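The robot club that builds almost nothing

By the time I found the right door at Rekley Community College I was nineteen minutes late, a bit sweaty, and fully expecting sparks. I'd been promised a robotics club! I had pictured kids in safety glasses, a smell of solder, maybe something with wheels bashing into my ankles. What I got was a room full of teenagers in socks (house rule, the carpet is new) arguing about friction.

The club is run by Hazem Benkirane, a maths teacher with a very loud laugh and a habit of eating other people's mandarins. He started it in July last year with four students and a pile of old laptops from the library. These days 26 of them turn up after school, and they're all chasing the same thing - a place in the final of the Sarkesora Challenge, which this year is being run completely in simulation. Each team gets the same virtual arm and the same virtual table, and their code has to pick up ordinary objects and put them where they're told. The final is on 16th August and the mood is, let's say, tense.

I asked one of the Year 10s whether it felt like cheating, doing robotics without a robot. She gave me the look I probably deserved. Last year the club saved up for a real arm kit, and it spent most of the term in its box waiting for a part. In the simulator they can have 300 goes at a grasp before dinner, she told me, and if the arm flings something through the wall you just press reset. Fair enough.

There are two teams. Toivonen does mostly hand-written code and is very proud of it. Hinier is training a model to do the job, and spends a lot of time staring at graphs and groaning. They share a whiteboard, a kettle and a rivalry that I would call friendly about half the time. While I was there someone from Hinier rubbed out a Toivonen diagram to write up a snack order, and I honestly thought I'd have to referee.

The evening's object was a whiteboard marker, and I'm embarrassed to say how long I ended up caring about it. A marker sounds easy. Then you learn that the arm has to work out which way it's lying, and which end is the cap, and where to grab it so it doesn't swing like a seesaw on the way up. Every new run drops it at another angle. Squeeze too close to one end and it tips, go in slightly crooked and it rolls off and you've lost the points (rolling is a swear word in this room, by the way). The Toivonen kids had a whole page of trigonometry for it. I nodded along and had a biscuit. 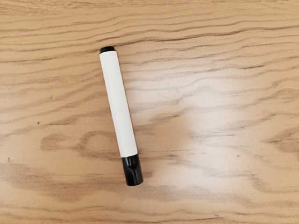
Niilo Eskola reckons the clubs have this backwards, and told me so at length over the phone: start them on real motors, let them burn a few out, and bring in the simulator once they know what a stuck gear sounds like. He worries they'll get to uni and be shocked by dust. Hazem had heard all of it before and didn't seem bothered. He'd love more motors too, he said, and if anyone has a spare one they know where the door is.

I stayed well past pack-up. Hinier had left a training run going and wanted to see one more graph before the laptops went back in the cupboard, so we all crowded in behind the one kid with a decent chair. The line went up a bit, then it went down a bit. There was some groaning. Hazem collected the mandarin peel and told them to be back at the usual time, with socks.

Related stories
Our school's solar car and the hill that beat it
Learning to code at 71
What's in the shed? Readers' home workshops
The library that lends out sewing machines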